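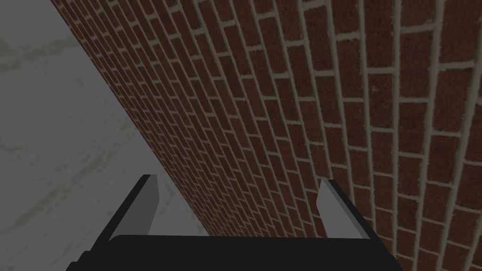
Figure 3. Simulated view of the gripper and brick wall.

Innes Urquhart remarked, on reading a draft of this section, that a manager who takes off his starting pitcher after four innings is usually guessing, and that our tables make the guess look tidier than it was. We accept part of that. The records show when a change was made and what the score was. They do not show what the manager had been told about a sore elbow, or who had been throwing in the bullpen since the second inning.

4.2 Relief changes in rescheduled games

The sample covers 1,068 relief appearances by the Irnlow, Burmont, Shehu and Sodell clubs over 12 seasons. An appearance was counted as falling in a rescheduled stretch if the club had played a doubleheader, or had a game put off, within the three days before it. Games stopped by rain and finished later were left out, as the scorers at Burmont and Sodell did not enter them in the same way.

Relievers in rescheduled stretches came in earlier and stayed longer. The change was clearest in the middle innings, where clubs that would normally use one man for a single inning asked him to get four or five outs. Closers were used much as before. At Shehu the pattern was weaker, and Yakubu Ogbonna has suggested that the club's larger pitching staff let it cover the extra innings without moving anyone out of his usual job.

Runs allowed did not rise in the first game after a postponement. They did rise in the second and third, mostly among pitchers who had already worked on the day before. We did not find the same rise among left-handers, but few of them pitched on successive days and the result should be read with that in mind.

Irnlow changed managers twice during the period. We ran the comparison again without that club and the order of the results stayed the same, though the gap in the middle innings became smaller. Taking out the December exhibition games made no difference. Extra-inning games are treated separately in section 4.3, where the number of pitchers still available is entered as a variable of its own.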